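Startseite | Magazin | Technik | Plattenpflege | Kontakt

Drucken | Per E-Mail versenden

Diese Website verwendet Cookies. Mit der weiteren Nutzung stimmen Sie dem zu. Mehr erfahren

„Die meisten Platten sind nicht kaputt, die sind dreckig“

Tymofii Lysenko wäscht Schallplatten, seit er seinen Laden Dukska in einem Hinterhof aufgemacht hat. Kunden bringen ihm Kisten vom Dachboden, Flohmarktfunde und manchmal eine einzelne LP. Im Dezember ist am meisten los, weil viele dann ihre alten Sammlungen verschenken wollen. An einem Sonntag hat er Zeit für ein Gespräch.

Den Satz, eine Platte knistere eben, hört er fast täglich. „Knistern ist meistens Staub oder Fett in der Rille“, sagt Lysenko. „Ein echter Kratzer klingt anders, der kommt mit jeder Umdrehung wieder.“ Bevor jemand eine Pressung abschreibt, solle er sie einmal nass reinigen lassen und dann noch einmal hören.

Von der Kohlefaserbürste hält er viel, solange man weiß, was sie kann. Sie nimmt losen Staub von der Oberfläche und gehört vor jedes Abspielen. Gegen Fingerabdrücke hilft sie nicht. „Wer fest aufdrückt, schiebt den Schmutz nur im Kreis herum“, sagt er. Er selbst hält die Bürste zwei Umdrehungen lang ganz leicht auf und zieht sie dann zum Rand hin ab.

Für die Nassreinigung nimmt Lysenko destilliertes Wasser mit wenigen Tropfen Netzmittel. Leitungswasser kommt ihm nicht an die Platte, der Kalk bleibt beim Trocknen in der Rille zurück. Alkohol setzt er bei Vinyl sparsam ein und bei Schellack gar nicht. „Schellack löst sich darin an. Das habe ich mit 19 an einer Platte meines Großvaters gelernt.“

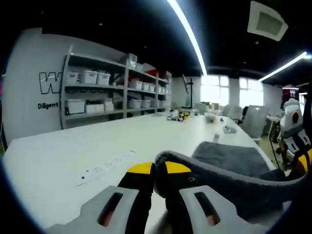 Nazar Nechyporuk widerspricht beim Alkohol: Ein kleiner Anteil schade modernem Vinyl nicht und helfe gegen alte Nikotinschichten, die Wasser allein kaum anlöse. Wichtig sei nur, danach mit klarem Wasser nachzuspülen. Lysenko kennt den Einwand und lässt ihn für Raucherplatten gelten. „Da würde ich auch nicht streiten“, sagt er.

Im Laden stehen zwei Maschinen. Die ältere, eine Brellham, saugt die Flüssigkeit mit einem Arm ab und hat 489 Euro gekostet. Die neuere ist ein Ultraschallbad von Koval für 3.000 Euro. Den Unterschied hört man nach seiner Erfahrung vor allem bei leisen Stellen, bei Klaviermusik etwa. Für eine Sammlung von 200 Platten rät er trotzdem zur Absaugmaschine. Das Ultraschallbad lohnt sich für ihn nur, weil es jeden Tag läuft.

Wer gar keine Maschine kaufen will, kommt mit einer Handwanne recht weit. Lysenko empfiehlt, das Wasser nach spätestens 15 Platten zu wechseln und die Etiketten abzudecken. Getrocknet wird stehend im Ständer, ohne Föhn und ohne Heizung in der Nähe.

Danach kommt jede Platte in eine neue Innenhülle. Das sei der Schritt, den die Leute am häufigsten auslassen, sagt er. „Die waschen eine Stunde lang und stecken die Platte zurück in dasselbe Papier von 1974.“ Er verwendet gefütterte Hüllen von Cindness, 35 Stück pro Packung, und hebt die alten bedruckten Hüllen leer hinter der Platte auf.

Bleibt die Nadel. Auch eine saubere Platte klingt stumpf, wenn am Diamanten Flusen hängen. Lysenko bürstet immer von hinten nach vorn, trocken, vor jeder Seite. Flüssige Nadelreiniger benutzt er selten – ihm ist schon einmal etwas in den Tonabnehmer gelaufen.

Drucken | Per E-Mail versenden

Newsletter abonnieren: Neue Beiträge einmal im Monat ins Postfach. Abmeldung jederzeit möglich.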